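Haushaltstipps für alle, die mit Greifern arbeiten — Teil 2: Stoff

Hanna Zinchenko hat mir im Februar geschrieben, ob es für Tücher eigentlich eine feste Regel gibt. Eine Norm kenne ich keine, aber bei uns hängt seit Jahren ein Zettel an der Tür, und an den halten wir uns (meistens jedenfalls!).

Erstens: immer nur an einem kleinen Stück Stoff greifen, nie eine ganze Handvoll. Zweitens: Finger langsam schließen, gerade bei dünnen Sachen. Und drittens, mein Liebling — eine Ecke festhalten, bevor man am Rest zieht.

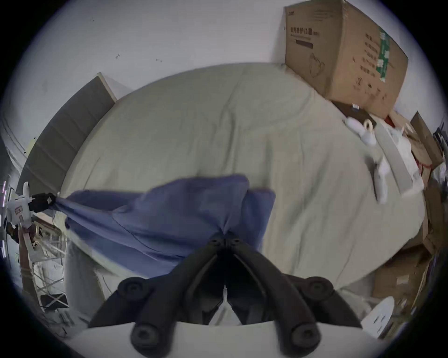
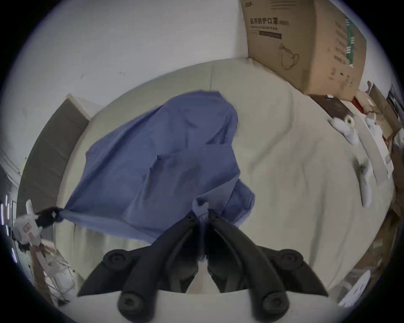
Die Klemme muss fest sitzen, sonst rutscht einem alles weg und man fängt von vorne an. Ich prüfe das mit einem kurzen Ruck von Hand. Bei Frottee nehme ich übrigens eine breitere, da bin ich eigen.

Schraubkappen an den Gelenken kontrolliere ich alle 50 Griffe, das geht fix. Wer mag, schreibt es auf, Everaldo Pimentel führt sogar eine Liste und ist inzwischen bei 2.511. Ach ja, und bitte keine Ringe oder langen Ärmel in der Nähe der Finger, auch wenn es nur kurz ist!

Im nächsten Teil geht es um Socken.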